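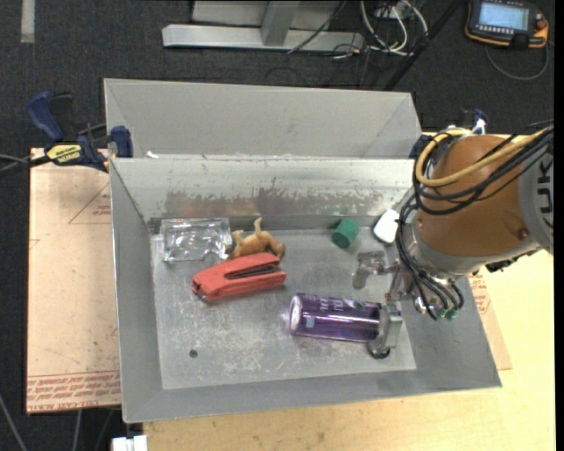 Trullside Bin Picking Records

README and rules for contributors

Version of 27 April 2023
Maintained by Laurinda Figueiredo

What is in this release

The release holds 872 picking attempts made by a robot arm with a two-finger gripper, working in a metal bin with mixed household and office objects. One attempt is one folder. In each folder there are the pictures from the fixed camera, the log of the arm, and a short text file called notes.txt, written by the operator.

Of these attempts, 600 are in the main part and the rest are in the part called "held". Please do not train on "held". If you did so by mistake, say it in your report and give the results on the main part only.

Why there are rules

The first release was recorded by people in two rooms, Trorkia and Guérin, and each room had its own habits. In one room the bin was emptied between attempts and in the other it was not. One operator wrote "fail" when the object slipped, another wrote it only when the arm stopped. We could not repair this afterwards, and most of the first release is no longer offered. The rules were agreed before the present recordings began and all folders were checked against them.

Rules for the bin

The bin must be held to the work surface or to the boards under it with clamps, on 2 corners at least. Check them by hand before the first attempt of each session. A bin which has moved by even a few millimetres makes the calibration wrong, and this is hard to see in the pictures later.

Scratches and worn places on the metal are allowed. Do not polish or paint the bin in the middle of a series. If the bin must be changed, close the series and open a new one.

Small scraps of paper or film may be left if they are outside the picking area. Inside it, take them away, or mention them in the notes.

Rules for the objects

Mix the materials. A good filling has something transparent, something with a shiny surface and something with an irregular form, for example a bottle, a toy animal and a tool from the desk. Transparent objects are the most difficult for the depth estimate and we want them in every series.

Put the objects in by pouring from a tray, not by placing them one after another. They may lie on the side, lean on the wall or touch each other. Do not turn an object to make the grasp easier.

No object may be sharp, open with liquid inside, or heavier than the limit given on the sheet for your gripper. Bottles have to be empty and closed.

Rules for people

The person who holds the pendant is the operator, and only the operator starts the arm. When the operator puts the pendant down, the arm must be stopped first - also when the pause is very short.

No hands in the bin while the arm has power. To take out a fallen object, stop the arm, wait for the confirmation on the screen, then reach in.

Hoses and cables on the wrist must have enough free length for the full turn, but must not hang so low that they can catch an object. Look at them again after each change of gripper. Cables on the floor should be led away from the place where the operator stands.

How to write the notes

Use only these 3 words for the result: lifted, slipped, stopped.

lifted - the object left the floor of the bin and stayed in the gripper until the release point.
slipped - the gripper closed on the object, but lost it before the release point.
stopped - the arm halted, for any reason, with or without contact.

After the word you can add one free sentence. Please write what you saw and leave out what you suppose. "Bottle rolled to the left wall" is useful to us. "Bad grasp planner" is not.

Known problems

In almost 3 per cent of the folders the log begins after the first image. The file late_log.txt has the list.

Some reflections on the inner wall are taken by the Fludetti segmentation script as separate objects. The masks were not corrected by hand.

Questions and corrections

Send corrections as one file per folder, with the folder number in the title. Corrections received before the end of September go into the next release. Questions about the rules go to Laurinda Figueiredo, who also keeps the sheets with the weight limits.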